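# Setting up a shared kitchen corner at work

In October our office in Hernau moved to a smaller floor, and the kitchen became one counter and a fridge. The first weeks were not nice. Food was forgotten, mugs disappeared, and every evening the same two people did the cleaning. I wrote this guide after we found a way that works for us. You can change it for your own place.

## What you need

- one basket for clean things and one for dirty things, plastic, with holes in the bottom
- a tray or board for wet mugs
- masking tape and a thick marker
- 27 small labels, or as many as you have people
- a sheet of paper for the wall

We bought the baskets at Dastine. Any shop for household goods has similar ones. Please measure the counter before you go. I did not, and I had to return the first pair.

## Step 1: Empty everything

Take out all that is in the cupboards, the drawers and the fridge. Put it on one big table. Tell your colleagues two days before, so they can take their own things home. What has no owner after this time goes in a box with the date on it.

Do not sort while you are emptying. It is slower and you start to discuss every spoon.

## Step 2: Make the zones

Divide the counter with tape into three parts. The part next to the sink is for dirty mugs. The middle part is for preparing food, and it must stay free when you leave. The last part is for things everybody may use: fruit, tea, sugar.

Make the middle part wider than you think. Ours is 70 cm and it is enough for one person with a cutting board. For two persons it is a little tight.

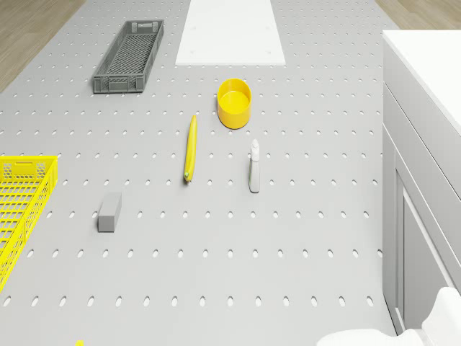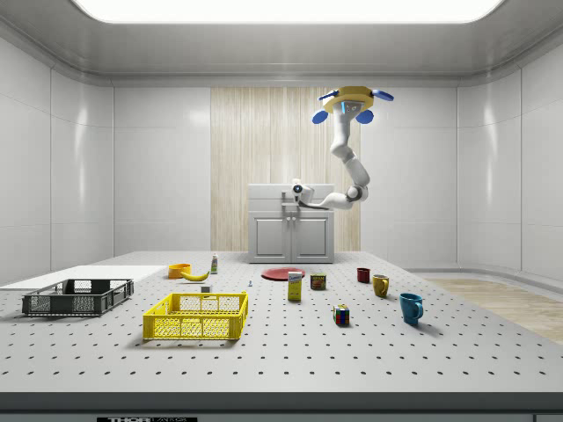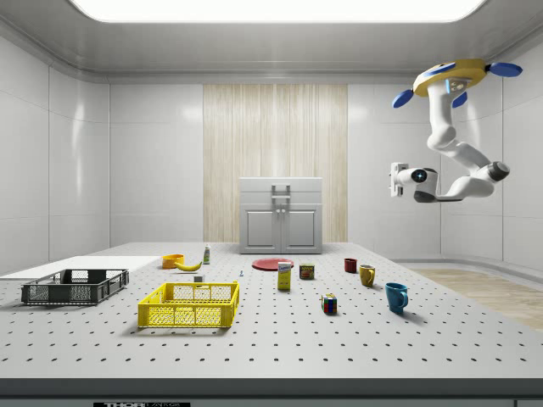 *Work table with a perforated gray top, three views.*

## Step 3: Label the fridge

Each shelf gets a purpose, and the labels go on the front edge of the shelf where you see them with the door open. The top shelf is for lunches of today. The middle one is for shared milk and butter. The bottom drawer is for vegetables and nothing else.

On every lunch box write the name and the day. If your tape falls off in the cold, dry the lid first and press the tape for a few seconds. The tape from Vashisht holds better than the one from the post office, but it leaves some glue.

## Step 4: Agree on the rules

Keep the list short. Ours has these points:

1. Wash your mug before you go home.
2. Food without a name is thrown away in the evening before the weekend.
3. If you finish the milk, write it on the sheet.
4. No fish in the microwave.

Point 4 was added later by Jyoti Dixit, and all agreed very quickly.

## Step 5: Check after a month

Walk through the kitchen in the late afternoon, when it is at its worst. Look which zone is full and which one is never used. In our case the shared part was too small, so we moved the tape by a hand's width and put the tea in a wall rack.

If the baskets smell, soak them in warm water with a spoon of baking soda for 30 minutes. Rinse and let them dry upside down.

Our colleagues in the Belluvley office use a weekly plan with names in place of the rules. They are only nine people. For a bigger group I would start with the zones and add a plan later if you still need it.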